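Propulsion & Ground Systems | Papers

June

By Iason Kontogiannis

Print | E-mail

3. Ground handling of the separation ring

3.1 Background

The upper stage of the Astitent sounding rocket is joined to its payload section by a light clamp ring. The ring is held closed by two bolts and opened in flight by a pair of cutters. On the first flights from the Tistonville range the ring opened late on one side, and the payload left the stage with a small but unwanted tip-off rate. Post-flight review pointed to uneven tension in the ring before launch. The cutters fired within their limits and were not considered further.

The procedure then in use called for the ring to be tightened on the stand with the payload already in place. Access was poor. The technician reached one bolt from the platform and the other from a ladder, and the two were brought up to load one after the other. Friction between the ring and the flange held some of the load near whichever bolt was turned first. Tapping the ring with a soft mallet helped, but the result depended on who did the tapping.

3.2 Revised procedure

In the revised procedure the ring is fitted indoors, with the payload section standing upright on a level support. Both bolts are turned in small matching steps. After each step the assembly is left for 45 minutes and the strain gauges are read again. Three steps bring the ring to its working load of 2000 newtons. The joined sections are then carried to the stand as one piece. The handling fixture was supplied by Michailidis and changed only at the lower clamp, where the original pads marked the paint.

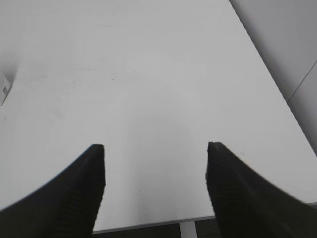 Gauge readings were taken at eight stations around the ring, starting at the bolt nearest the umbilical door. Under the old procedure the station opposite the first bolt always read low. Under the new one the low station moved from one assembly to the next, which suggests that what remains is ordinary scatter from the flange surface. Small parts are laid out before assembly on a plain white table like the one in Figure 3, where a dropped washer or a metal chip is easy to see against the pale top. Parts are wiped, checked against the list and put in a covered tray until needed.

The new procedure adds most of a working day to the campaign. At Tistonville this was absorbed by moving the battery charge to the same morning. At Hirevwood, where the assembly building is shared with other users, the ring had to be fitted on a Sunday, and the joined sections stayed in the fixture overnight. The gauges were read again before roll-out and showed a slight loss of tension at every station. No bolt was retightened.

3.3 Limits of the method

The readings describe the ring at rest and at room temperature. They do not cover changes in load during ascent, when the skin of the stage warms faster than the ring. A heated test of the full joint is planned, but the chamber at Hirevwood is too short for the payload section with its nose cone fitted. Until a shorter dummy section is available, the flight limits given in Section 2 should be kept.

Print | E-mail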